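Susuvgate - the political gossip game for up to 8 players
From Trutodix Games

In stock. Ships in a flat mailer that fits most letterboxes.

Susuvgate is a card game about a small island government, an anonymous blog and the poor ministers who keep turning up in it. One of you is secretly writing the blog. Everybody else is in cabinet, trying to get through a term in office without being asked about the fishing wharf. It is loud, it is silly, and we have played it more than anything else we have ever made!

You start as a minister with a portfolio (Roads and Drains, Culture and Fetes, Foreign Travel and so on) and a hand of secrets, most of them small and embarrassing. Each round a new post goes up on the blog. The post always has some truth in it, because the blogger has to build it from secrets that have passed through their own hand. So you read it out in your best radio voice, everyone squirms, and then cabinet argues over who could possibly have known about the second swimming pool.

The clever bit - and we say this with love, it took us ages to get right - is the leak pile. Ministers can leak as well. If you're in trouble you can slip a secret face down into the pile and hope the blogger picks it up, which takes the heat off you and puts it on whoever is sitting across the table. You do have to leak something real, though. By the middle of the game there's so much going around that the blogger can hide in the noise, and you start suspecting your own mum.

A term lasts seven rounds. After the last one there's a press conference, where each player gets to accuse one colleague and make one denial. Denials are worth points if the table laughs, so quiet players do very well here, and we've seen people win from last place with a single raised eyebrow. If the blogger is named by more than half the cabinet, they're unmasked and the rest of you share the credit. If not, they read out a farewell post and take the lot.

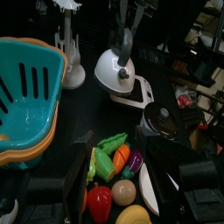 We get asked a lot whether you need to follow politics to enjoy it. You don't. The country in the game is made up, so are its parties, and the jokes are about the things politicians get up to everywhere: ribbon cuttings, cousins with contracts, a very long lunch, a speech that was meant for a different town. People who do follow politics will enjoy it in their own way, and will probably want to do the voices.

It's cheeky, but it isn't nasty. We took out anything about looks, religion or people's kids early on, and the game was better for it. There's a bit of mild language on a few of the blog cards, marked with a small star in the corner so you can pull them before Nan comes over.

What you get
The minister deck, with eight portfolios
The secrets deck
21 blog post cards, each with blanks to be filled from the secrets in play
A press pass, to show whose turn it is to ask questions
A tuckbox with a proper flap
A rules sheet in plain English, with a worked first round on the back

Playing time is 20 minutes with four players and a fair bit longer with a full cabinet, mostly because of the arguing. You need at least four. Five or six is our favourite number, with enough people to hide behind and not so many that you forget what anyone said.

The Castus variant
Castus is a clean-government version printed at the end of the rules sheet. One minister is completely honest, has no secrets at all, and has to convince everybody of it. It is much harder than it sounds! Try it once your group knows the basic game, as the bluffing gets quite tangled.

The Cabanatuan pack
Sold separately. This one adds a mayor's race, a rival blog with much worse spelling, and a travelling market where secrets can be swapped in the open. You'll need the base game to use it. The backs match, so shuffle them straight in.

Changes in the current printing
The ink on the blog cards is darker now, after a few of you told us the grey was hard to read by lamplight. We also fixed the Deputy Minister card, which said "discard" where it meant "draw" and caused some colourful emails. If you have the March printing, just read it as "draw" and carry on.

Ages and care
Suits ages 14 and up, or younger with the starred cards out. The cards are coated and will put up with a damp table, but dry them flat before you put them away. Standard-size sleeves fit, though a fully sleeved deck won't go back in the tuckbox.

Next printing
Orders for the next printing open on 16th June. Stock from the current one stays on sale until it's gone, and the two can be mixed without any trouble.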